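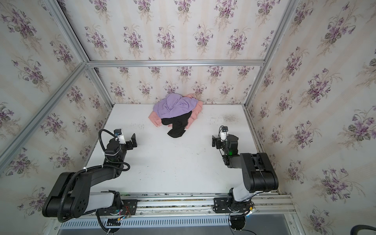
Posted by the Clister Home Desk
Nov 28, 2018

Review: the Sinaga weekly planner

I bought the Sinaga in September, after missing a dentist's appointment and paying the same gas bill twice. It is an undated paper planner with a week on each double page, a notes section at the back and a card pocket inside the cover. I have used it every day since.

The layout is good. Each day has four lines for appointments and a wider box for jobs. Four lines sounded mean at first, but it stopped me writing down things I was never going to do. Anything left over on the last evening of the week gets moved to the next page or crossed out.

Paper quality is fair. Ballpoint and pencil are fine. A gel pen shows through, and a felt tip ruins the other side.

The binding is the weak point. It won't lie flat until you are well past the first month, and my copy has started to crack near the top of the spine. I had a Lirkberg before this one and it lasted a full year in a work bag with no trouble, though its pages were too cramped for my handwriting.

The monthly budget pages I could do without. There are too few rows for a household, and I keep ours in a separate notebook. The pocket is handy for receipts and stamps – mine also holds the spare library card.

I got mine from the stationer's in Iltville, which had the green and the grey. Refills are not sold, so you buy the whole thing again when it is full. I probably will, if they sort out the spine.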